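둥근 유리 갓 책상 스탠드 닦고, 전선 정리하고, 자리 잡기

미다드(Midard) 살림 노트
글쓴이: 추티마 옌숙(Chutima Yensuk)
2021년 12월 8일

12월이 되면 저는 꼭 조명부터 손을 봅니다. 해가 짧아져서 오후만 되어도 불을 켜게 되고, 불을 켜면 갓에 앉은 먼지가 그렇게 잘 보일 수가 없어요. 여름 내내 모르고 지냈던 얼룩이 한꺼번에 나타나는 기분이랄까요. 그래서 이번에는 둥근 유리 갓에 황동색 암이 달린 책상 스탠드를 청소하고 다시 자리 잡는 방법을 처음부터 끝까지 적어 보려고 합니다. 제가 말이 좀 많은 편이라 글이 길어졌는데, 차 한 잔 옆에 두고 천천히 읽어 주세요.

이런 모양의 스탠드는 참 예쁜데 손이 은근히 많이 갑니다. 유리는 손자국이 남고, 금속은 물자국이 남고, 전선은 어디에 두어도 눈에 걸리지요. 그래도 한 번 제대로 해 두면 봄까지는 마른 천으로 슬쩍 훔치는 것만으로 지낼 수 있습니다.

준비할 것

보풀이 없는 극세사 천 3장 (한 장은 젖은 걸레용, 한 장은 마른걸레용, 나머지 한 장은 금속 부분에만)
미지근한 물 250ml
주방 세제 한 방울. 정말 한 방울이면 됩니다!
부드러운 붓이나 안 쓰는 화장 브러시
면봉 몇 개
벨크로 끈 2개
접어서 깔아 둘 수건

금속용 광택제는 목록에 없습니다. 황동색이라고 해서 모두 통 황동인 것은 아니고, 도금이나 도장인 경우도 많거든요. 광택제로 문지르다가 색이 벗겨지면 되돌릴 방법이 없어요. 저도 예전에 기술레티(Gisuletti)라는 동네 소품 가게에서 산 촛대를 그렇게 하나 망쳤습니다. 반나절을 문질렀는데 반짝이기는커녕 허연 속살이 드러나더라고요.

1. 플러그부터 뽑고 기다리기

스위치를 끄는 것으로는 부족합니다. 플러그를 콘센트에서 완전히 뽑고, 방금까지 켜 두었다면 갓과 전구가 다 식을 때까지 그대로 두세요. 이 시간에 책상 위를 치우면 딱 좋습니다. 컵, 연필꽂이, 읽다 만 책, 영수증 같은 것들을 다른 곳으로 옮기고 스탠드를 넉넉히 움직일 수 있는 공간을 만들어 줍니다. 유리 갓은 굴러가기 시작하면 손보다 빠르니까 수건은 꼭 미리 깔아 두시고요.

책상 앞면이 곡선이라면 스탠드를 가장자리 쪽에 두고 작업하지 마세요. 곡선 책상은 어디까지가 상판인지 눈으로 가늠하기가 의외로 어렵습니다. 몸을 조금 숙이더라도 안쪽에서 하는 편이 마음이 놓여요.

2. 휘어진 암은 받침 쪽부터 살피기

긴 암이 달린 스탠드는 무게가 한쪽으로 쏠립니다. 들어 옮길 때 암만 잡으면 안 되고, 한 손은 받침을, 다른 손은 갓이 달린 쪽을 받쳐 주어야 합니다. 암이 가늘수록 더 그렇고요. 옮긴 다음에는 암을 살짝 만져 보면서 연결 부분이 헐거운지 확인하세요. 나사나 너트로 조이는 방식이라면 이때 손으로 한 번 조여 주면 됩니다. 공구로 꽉 조이는 건 저는 권하지 않아요.

암을 닦을 때는 금속용으로 따로 빼 둔 마른 천을 씁니다. 천을 암에 가볍게 감싸 쥐고 아래에서 위로, 휘어진 모양을 그대로 따라가며 쓸어 올립니다. 왔다 갔다 문지르지 말고 한 방향으로만요. 손기름이 잘 안 지워지는 곳은 물에 적셔 꼭 짠 천으로 한 번 닦고 곧바로 마른 천으로 마무리합니다. 금속과 다른 재질이 만나는 틈에는 먼지가 끼기 쉬우니 면봉으로 빙 돌려 주세요.

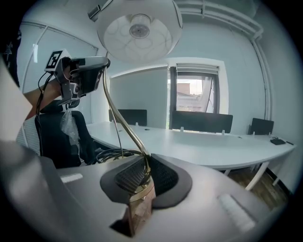
가늘게 휘어 올라가는 황동색 암. 위쪽으로 희고 둥근 천장등이, 뒤로 긴 흰색 책상이 보입니다.

천장등 이야기가 나온 김에 조금만 샛길로 빠질게요. 책상 스탠드를 아무리 깨끗이 닦아도 천장등 갓에 먼지가 가득하면 방이 여전히 침침합니다. 그러니 사다리를 꺼낸 날이 있으면 천장등도 같이 해 버리세요. 스위치를 끄고 차단기까지 내린 뒤에, 마른 붓으로 위쪽 먼지를 먼저 털고, 그다음에 갓 바깥을 닦습니다. 순서는 천장등이 먼저, 책상 스탠드가 나중입니다. 저는 이걸 거꾸로 했다가 다 닦은 스탠드 위로 먼지가 눈처럼 내려앉는 걸 멍하니 바라본 적이 있답니다.

3. 유리 갓 닦기

갓을 분리할 수 있는 제품이라면 분리해서 닦는 게 가장 편합니다. 다만 설명서에 분리하라는 말이 없으면 억지로 돌리지 마시고 달린 채로 하세요. 달린 채로 할 때는 깔아 둔 수건 위에 갓이 살포시 기대도록 해 두면 손에 힘이 덜 들어갑니다.

먼저 붓으로 먼지를 털어 냅니다. 갓과 캡이 만나는 윗부분에 먼지가 가장 많이 쌓여요. 그다음 미지근한 물 250ml에 세제 한 방울을 풀고, 천을 담갔다가 물이 떨어지지 않을 만큼 꼭 짭니다. 이제 갓의 위쪽에서 아래쪽으로 천천히 내려오며 닦습니다. 둥근 갓은 한 바퀴 돌리며 닦다 보면 어디서 시작했는지 잊어버리기 쉬운데, 저는 전선이 나오는 쪽을 시작점으로 정해 둡니다.

갓에 선 그림이나 무늬가 있다면 조금 더 조심해야 합니다. 무늬가 유리 속에 있는지 겉에 인쇄된 것인지 겉보기로는 알기 어렵거든요. 눈에 잘 안 띄는 아랫부분을 젖은 천으로 한 번 눌러 보고, 천에 색이 묻어나지 않으면 계속 진행하세요. 묻어난다면 그날은 마른 천만 쓰는 걸로 합니다. 매직 스펀지처럼 표면을 갈아 내는 도구는 어느 쪽이든 쓰지 마시고요.

물걸레질이 끝나면 마른 천으로 한 번 더. 유리 얼룩은 대부분 여기서 대충 해서 생깁니다. 창가로 고개를 기울여 비스듬히 보면 남은 자국이 보이니까, 그 부분에 입김을 호 불고 살살 문질러 주세요.

4. 뭉친 전선 풀기

제가 제일 좋아하는 단계예요. 전선은 당기는 순간 매듭이 됩니다. 그러니 끝에서부터 잡아당기지 말고, 뭉치를 책상 위에 내려놓고 손가락으로 살살 벌려서 느슨하게 만드는 것부터 시작하세요. 고리가 헐렁해지면 플러그 끝을 찾아서 고리 사이로 하나씩 빼 줍니다. 털실 풀 때와 똑같습니다.

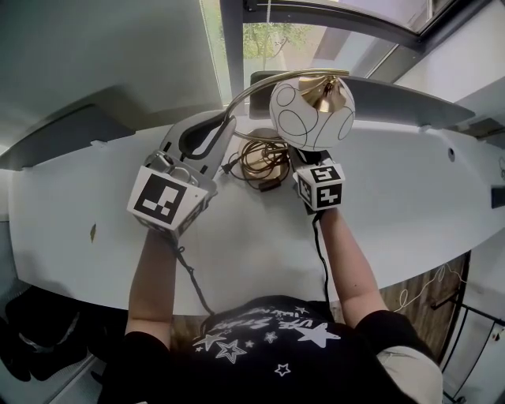 흰 유리 갓과 황동색 캡, 그 옆의 짙은 갈색 전선. 작은 검은색 플러그와 중간 스위치도 전선과 함께 놓여 있습니다.

다 풀었으면 전선을 곧게 펴 놓고 손으로 처음부터 끝까지 훑어 보세요. 피복이 갈라졌거나 눌려서 납작해진 곳, 만졌을 때 유난히 말랑한 곳이 있으면 그 스탠드는 쓰지 말고 수리를 맡겨야 합니다. 테이프로 감아서 쓰는 건 안 돼요. 이상이 없으면 마른 천으로 전선을 감싸 쥐고 쭉 닦아 줍니다. 플러그와 스위치는 반드시 마른 천으로만 닦으시고, 스위치 틈새는 붓으로 털어 줍니다.

중간 스위치가 달린 전선이라면 정리할 때 스위치 위치를 먼저 정하는 것이 요령입니다. 의자에 앉아서 손을 편하게 내렸을 때 닿는 곳에 스위치를 두고, 거기를 기준으로 양쪽 전선을 정리하세요. 남는 길이는 손바닥보다 조금 큰 고리로 느슨하게 감고 벨크로 끈 2개로 묶습니다. 꽉 조일 필요는 없어요. 손가락 하나가 들어갈 만큼이면 됩니다. 케이블 타이를 쓰시는 분도 많은데, 나중에 가위로 자르다가 전선까지 집을까 봐 저는 못 쓰겠더라고요.

5. 자리 잡아 주기

드와이트 라챈스(Dwight Lachance) 씨가 예전 댓글에서 "스탠드를 어느 쪽에 두느냐"고 물으셨는데 답이 늦었네요. 글씨를 많이 쓴다면 쓰는 손의 반대쪽입니다. 오른손잡이면 왼쪽, 왼손잡이면 오른쪽이요. 모니터를 주로 보신다면 화면에 갓이 비치지 않는 쪽을 찾는 게 먼저입니다. 저녁에 불을 켜고 앉아서 스탠드를 조금씩 밀어 보면 금방 찾을 수 있어요.

높이는 앉은 눈높이보다 갓이 조금 낮은 편이 저는 좋았습니다. 은은한 흰 유리 갓이라도 눈과 나란히 있으면 오래 앉아 있을 때 피곤해요. 암의 방향을 바꿀 수 있는 제품이면 갓이 책상 안쪽을 향하게 해 두세요. 지나다니다 어깨로 치는 일이 줄어듭니다.

책상 상판에 전선 구멍이 있으면 그쪽으로 내려보내면 깔끔하고, 구멍이 없으면 상판 뒤쪽 가장자리를 따라 보내 주세요. 구멍이 작아서 플러그가 통과하지 않는 경우도 흔한데 억지로 밀어 넣지는 마시고요. 상판이 흰색이라면 받침을 올리기 전에 그 자리도 한번 닦아 주세요. 받침 밑에 모래알 같은 것이 끼면 돌릴 때마다 둥글게 긁힌 자국이 남습니다. 얇은 펠트를 붙여 두면 걱정이 덜하지요.

마지막 점검

갓과 전구 주변, 스위치와 플러그에 물기가 없는지 보고 나서 플러그를 꽂습니다. 저는 젖은 천을 쓴 날에는 한 시간쯤 그냥 두었다가 꽂아요. 불을 켜고 깜박이지 않는지, 이상한 냄새가 나지 않는지 잠깐 지켜봐 주세요. 깜박인다면 플러그를 다시 뽑고 전구가 제대로 끼워져 있는지부터 봅니다.

자주 받는 질문

유리 세정제를 써도 되나요?
무늬가 없는 유리라면 천에 먼저 뿌려서 쓰는 건 괜찮습니다. 갓에 직접 뿌리면 소켓 쪽으로 흘러 들어갈 수 있어요.

갓은 얼마나 자주 닦나요?
마른걸레질은 생각날 때마다, 물걸레질은 계절이 바뀔 때 한 번씩 합니다. 부엌 가까이에 두신 분은 기름기 때문에 더 자주 하셔야 할 거예요.

전선 색이 책상과 안 어울려서 신경 쓰여요.
전선 덮개를 씌우는 방법도 있지만, 뒤쪽으로 돌려 묶어 두는 것만으로도 눈에 훨씬 덜 띕니다. 먼저 그렇게 며칠 지내 보시고 결정하셔도 늦지 않아요.

다음 글에서는 서랍 속 충전 케이블을 정리해 볼 생각입니다. 저희 집 서랍이 지금 말이 아니거든요.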